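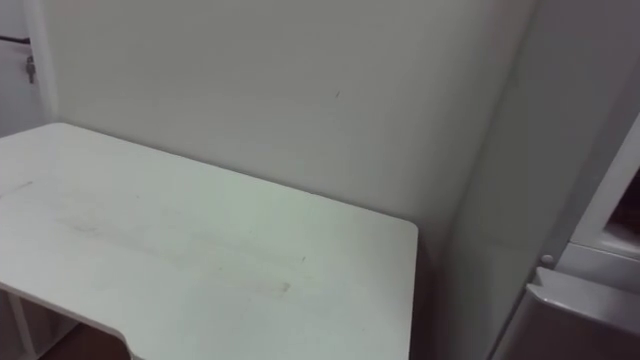
Reading the snow line

Ask how much snow fell on the Kutberg last winter and you may get two answers. Skiers quote depth, in centimetres. The people who run the reservoir at Sumby want the water equivalent, meaning how much water would be left if the whole pack melted where it lay.

The two can drift a long way apart. Fresh powder is mostly air, and a deep bank of it may hold less water than a thin, old crust that has been rained on and frozen again. By March the pack has usually settled, and its depth can drop for days without any water leaving it. 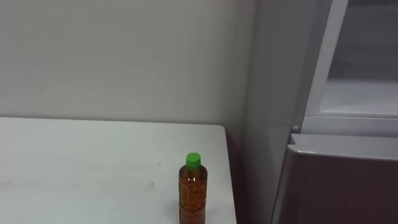
Staff writer, Earth and Climate

Measuring water equivalent is slow work. A hollow tube is pushed down to the soil, pulled out with its core of snow and weighed. On the Pfister course there are 13 sampling points, and crews on skis try to finish before 11 in the morning, when the surface starts to stick to the tube.

At the last survey the average was 401 millimetres of water. The eight points below the tree line were well under that figure, and the open ones near the ridge were over it. Wind moves a lot of snow on the Kutberg, so one gauge in one clearing says little about the whole catchment. 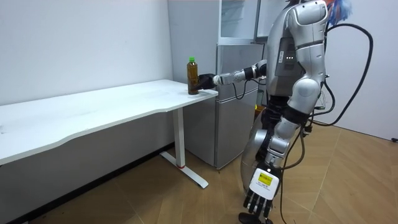

Snow and Water Desk

Automatic stations help fill the gaps between surveys. The Cletatix station above Sumby uses a fluid-filled pillow that registers the weight of the snow on top of it. Ice layers can bridge across the pillow and make it read low, and the crews still check it against a hand-cut core.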